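3 Montagem experimental e recolha de demonstrações

Figura 2. Vista da câmara de pulso com a garra aberta sobre a mesa, diante do pano branco de fundo.

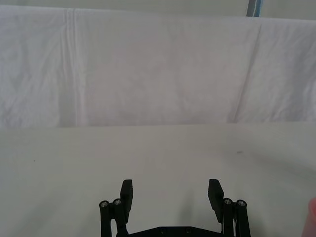 3.1 O posto de trabalho

O posto descrito nesta secção foi montado pelos alunos da unidade curricular de Projeto em Robótica, no segundo semestre, numa sala cujo horário partilhávamos com Desenho Técnico. A partilha explica parte das decisões que se seguem. A mesa tinha de voltar ao sítio ao fim da tarde, o pano tinha de ser retirado e o braço ficava recolhido num canto, com uma capa que Kuo-hua Fang coseu a partir de dois sacos de fato. Voltar a montar tudo na semana seguinte, nas mesmas posições, foi o primeiro problema de repetibilidade do projeto e, durante algum tempo, o único que conseguimos medir.

O braço foi comandado pelo software Tamiru, desenvolvido no departamento em anos anteriores e documentado com a generosidade habitual dos alunos que estão prestes a terminar o curso. A garra é de dedos paralelos, preta, com almofadas planas e baças suportadas por pares de hastes cilíndricas (Figura 2). A câmara vai presa ao pulso e vê sempre os dedos na parte inferior da imagem. Para o modelo, isto tem uma vantagem evidente: a posição relativa entre os dedos e o objeto está presente em cada fotograma. Tem também um inconveniente que subestimámos, e a que voltamos em 3.4.

Fixámos o fundo depois de uma semana de ensaios contra a parede nua, onde havia tomadas, um quadro de cortiça e um extintor. O primeiro classificador treinado nessas condições aprendeu a reconhecer o extintor com grande segurança. O pano branco resolveu a questão e trouxe outra, a dos vincos. Na Figura 2 distinguem-se, do lado esquerdo, dois vincos verticais bem marcados e, à direita, uma dobra larga em diagonal. Tsehay Birhane propôs passar o pano a ferro antes de cada sessão. A proposta foi aprovada por unanimidade e cumprida uma vez.

3.2 Tarefas e objetos

Definimos duas tarefas. Na primeira, o robô deve pegar numa peça isolada e pousá-la numa zona marcada no programa, sem qualquer marca física na mesa. Na segunda, deve separar duas peças encostadas antes de pegar na que lhe foi indicada. Os objetos vieram do conjunto didático Tistier, que a escola já possuía, e foram escolhidos por caberem entre os dedos e sobreviverem a quedas. O segundo critério revelou-se mais seletivo do que o primeiro.

No total usámos 19 peças. A intenção inicial era incluir mais, mas Nahom Habte, responsável pelo inventário, recusou-se a registar como «peça» a metade de uma peça, e mantivemos a sua definição por uma questão de rigor terminológico.

As posições iniciais foram sorteadas por um programa que indicava as coordenadas ao operador. O operador pousava o objeto à mão, afastava-se e dava início ao episódio. Nas primeiras sessões, o sorteio permitia posições fora do alcance do braço. Como os operadores corrigiam discretamente a posição para outra mais simpática, o conjunto ficou enviesado para o centro da mesa. Eliminámos esses episódios e limitámos o sorteio à área útil.

3.3 Protocolo de demonstração

Cada demonstração foi feita por teleoperação, com um comando de mão adaptado por Hamdia Chala. O episódio começa com a garra aberta acima da mesa, e o operador dispõe de um tempo máximo para concluir a tarefa. Se o exceder, o episódio é marcado como falhado e guardado à mesma. Insistimos neste ponto com os alunos, que mostraram uma tendência natural para apagar os próprios insucessos e conservar os dos colegas.

Gravámos 200 demonstrações. Depois da revisão ficaram 196. As quatro excluídas correspondem a dois episódios em que a gravação parou antes do fim, um em que o operador trocou o objeto a meio e um em que o braço esteve imóvel do princípio ao fim enquanto se discutia, com calor, de quem era a vez. Este último episódio foi durante algum tempo o mais visto do repositório.

A revisão foi feita aos pares. Um aluno via o episódio em velocidade normal e atribuía-lhe uma de três etiquetas (sucesso, falha, duvidoso); o segundo fazia o mesmo sem conhecer a primeira resposta. As divergências eram resolvidas à sexta-feira, em reunião com os orientadores. A maior parte dizia respeito a peças pousadas sobre o limite da zona de destino, e a regra adotada foi a de considerar sucesso quando o centro da peça ficava dentro. Lambros Psarras defendeu até ao fim um critério mais severo. A sua objeção consta da ata e, a pedido do próprio, deste artigo.

3.4 Controlo das condições visuais

A câmara de pulso acompanha o braço, e por isso a iluminação de cada fotograma muda com o movimento. O tampo é claro e baço, o que reduz os reflexos, mas as sombras difusas notam-se bem, como a que escurece uma parte da mesa à direita na Figura 2. Tratámos a sombra como variação admissível e não tentámos removê-la das imagens. Tentámos, isso sim, manter os estores na mesma altura, medida com uma régua de Desenho Técnico que nunca chegou a ser formalmente requisitada.

Mais trabalho deram as pequenas marcas no tampo. Duas delas são visíveis na mesma figura, um ponto à esquerda e uma mancha cinzenta mais alongada à direita. Numa versão intermédia do modelo, a garra descia por vezes sobre uma zona vazia da mesa, fechava-se e subia com toda a compostura. Suspeitámos das marcas, e a análise dos mapas de ativação foi compatível com essa suspeita sem a confirmar. Acrescentámos então ao treino uma transformação aleatória que desenha pontos escuros no tampo, com tamanho e posição variáveis. As descidas em falso tornaram-se raras.

O inconveniente anunciado em 3.1 é a presença constante da própria garra. Como os dedos ocupam sempre a mesma região inferior da imagem, o modelo pode inferir o estado de abertura a partir deles e ignorar o valor lido no controlador. Foi o que fez. O resultado era aceitável enquanto a câmara não se deslocava no suporte, coisa que acontecia sempre que alguém transportava o braço segurando-o pelo sítio mais cómodo. Passámos a gravar, no início de cada sessão, uma curta sequência de referência com a garra aberta sobre a mesa sem objetos, e a compará-la com a da sessão anterior. Se os dedos surgissem deslocados, reapertava-se o suporte e repetia-se a verificação.

3.5 Divisão dos dados e participação dos alunos

Reservámos para teste as sessões completas de dois operadores, de modo que nenhum estilo de condução aparecesse ao mesmo tempo no treino e na avaliação. A precaução justifica-se pela diversidade encontrada. Havia operadores que se aproximavam da peça em linha reta e outros que descreviam uma curva ampla, própria de quem estaciona um camião. Um terceiro grupo abria e fechava a garra em vazio antes de cada tentativa, hábito que o modelo adquiriu com espantosa rapidez e que exigiu um filtro próprio no pré-processamento.

Participaram 10 alunos, todos inscritos na unidade curricular. Nenhum tinha experiência prévia de teleoperação, embora vários a tenham declarado no questionário inicial, com base em videojogos. Não encontrámos relação entre essa declaração e a taxa de sucesso, e comunicámos o facto aos interessados com o tato possível.

O código de recolha e as folhas de sessão foram arquivados no servidor Warano do departamento. As folhas estão transcritas tal como foram preenchidas, incluindo as observações à margem, de que conservámos também as que não dizem respeito ao robô. O procedimento de treino é descrito na secção 4.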